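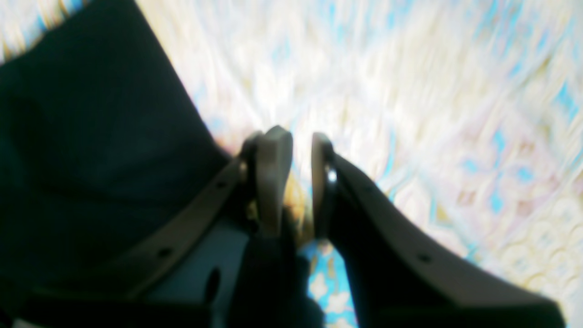 A patterned floor, which hides a lot more than you'd think.

Minon Carpet Sweeper (the plain one, no cord, no battery)
Posted Feb 7, 2020

So I've had the Minon since early December and a couple of you asked in the comments if I still like it now that the new has worn off. Short version, yes, with some grumbling. Long version follows, get a coffee.

If you didn't grow up with one of these, a carpet sweeper is a flat box on a stick. You push it, the wheels turn a brush, the brush flips crumbs up into two little pans inside. My grandmother had one in avocado green that she ran under the dining table after every single meal while people were still sitting there. You lifted your feet. I wanted that, basically, because dragging the big vacuum out of the hall closet for half a slice of toast was making me crazy, and I'd started just leaving the toast.

I looked at three. The Semaan is the pretty one and it's all over everybody's kitchen pictures, but it's heavy and the handle doesn't fold flat against anything. The Iltomgate is cheap and feels it. I tried one at a friend's place and the handle unscrewed itself while I was using it, which, no thank you. The Minon was in between on price and it came with a spare brush, and I am a sucker for a spare anything.

Putting it together took me maybe five minutes, and four of those were getting the handle sections out of the plastic. There are three sections and they click. Give them a good hard twist after the click or you'll get a wobble at the middle joint. I had the wobble for a week and was all set to complain about it here until I figured that out.

What it's good at: crumbs, rice, cereal, cat litter, the little paper bits that come off a spiral notebook. It gets almost all of it on the first pass over a low rug. It's also really quiet! I can run it at six in the morning with everyone asleep and a show on low and not miss a word. And it weighs so little that I carry it upstairs hooked over two fingers with the laundry in my other arm.

What it's so-so at: hair. Mine is long and the cat's is everywhere, and the brush picks up plenty of both but then it hangs on to it. About once a week I pop the brush out and go down it with a seam ripper. The ends are the worst, where it winds around the axle. The brush does come out without tools (there's a tab, push toward the left wheel), so it's an annoyance more than a problem. My sister just uses a wide comb on hers and says I'm overdoing it.

What it's bad at: anything wet, anything fluffy. I took it to the shag rug in the guest room and the wheels just kind of skated. On bare kitchen tile it works going forward and then spits a few crumbs back out at you when you pull, so I've learned to only push, lift, push. You feel silly but it works. Sand I'd say fifty-fifty.

Emptying it is the part I like least. There's a lever on top, you hold the thing over the trash and both pans swing open, and the front one doesn't quite open all the way. You have to knock it. I knock it against the inside of the can and so far nothing has cracked, but the plastic around that hinge is thin and I'm keeping an eye on it. Do this outside if dust makes you sneeze. I found out the fine stuff goes straight up.

The box says the brush is good for 1,000 uses. I have no idea how anyone would know that and I'm not going to keep a tally, but after two months the bristles still look fine, maybe a little bent on one end. The spare is in the drawer with the batteries and the birthday candles.

One gripe about the store. I ordered mine through Arkedgate and it showed up with no manual at all, just a card telling me to download it. I did, and it's a 2 page PDF, one of which is the warranty. Their customer service did answer me the same afternoon when I asked about the wobble, so points for that.

Does it replace a vacuum? No, and don't let the listing tell you so. I still pull out the big one on weekends for edges and stairs and under the bed. But I pull it out once now where it used to be three or four times, and the floor under the table looks decent on an ordinary night. For that alone I'd buy it again.

Four stars. Fix the front pan and I'd go to five.

Edit: yes, it does fit under the couch, but only if you lay the handle almost flat, and then the brush stops turning on mine. Measure your couch first. Also for whoever asked, the hole in the grip end is big enough for a regular nail, that's how mine hangs.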